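Teaching by hand, at a distance

The task is two cubes and a tray. At Draritz, it has taken up most of a year.

The company builds remote-control stations for robot arms, and its current project, Votelier, is a method for collecting demonstrations in simulation before any hardware is switched on. An operator sits at a desk with a hand controller and a monitor. The simulated arm follows the operator's wrist, the trigger closes the fingers, and every joint angle is logged along with the view from the wrist. A learning program is later trained to produce the same motions from the same views.

Physical guidance, in which a person takes hold of the arm and moves it through the job, is older and still common. It gives smooth paths and needs little training. It also puts the teacher's hands and sleeves into the camera view, where the learner may come to depend on them. Remote control avoids that at a price: the operator feels nothing. Contact has to be judged by eye, and new operators tend to stop short of an object, hesitate, and then close the fingers early.

The hesitation is recorded with everything else. A program trained on it will hesitate too, often in places where there is nothing to wait for. Draritz now has each operator complete 12 practice runs, which are thrown away, before any are kept. A full set for one task is 200 runs, divided among four operators so that no single person's habits dominate.
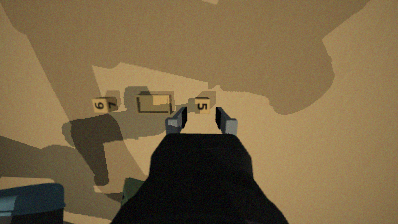
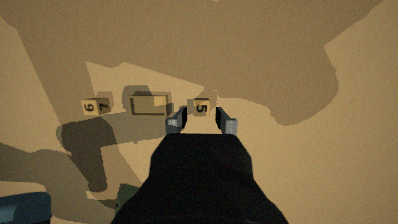 Numbered cubes and a shallow tray in simulation, with the open gripper at the lower edge of both views.

Lighting gets more attention than the objects do. Early sets were rendered under flat, even light, and programs trained on them did poorly once a shadow crossed the work surface. The present sets use hard, irregular shadows that overlap and break up the tabletop. Operators dislike them. A cube lying half in shade is harder to line up, and runs take longer.

The numerals on the cubes serve to fix orientation. A plain cube looks the same after a quarter turn, and a reviewer going through the log cannot tell whether it was rotated during a grasp. A sideways numeral settles the matter, although a 6 and a 9 can still be confused when the cube is turned and the view is steep.

A competing approach from Futura skips the hand controller and generates motions with a planner. The planner is tireless and its paths are short. Castellanos, which supplies sorting cells to parts warehouses, tried both kinds of data on the same arm and kept the human runs for grasping and the planned ones for travel between grasps. The difference showed mainly in recovery. People miss, back off and try again – a planner with perfect knowledge of the scene has no reason to, so its data contains no examples of a second attempt.

Draritz plans to extend the set to 400 runs in October, with the added half made up of deliberately poor starting positions.

Comments (3)

gridlock_m
Did they try force feedback on the controller? We added it to ours and the early closing mostly went away. Cost more than the arm, though.

tpaulsen
Throwing away the practice runs seems wasteful. The bad ones are where the recoveries are.

Orrin K.
Underline the 6 and the 9, like on billiard balls.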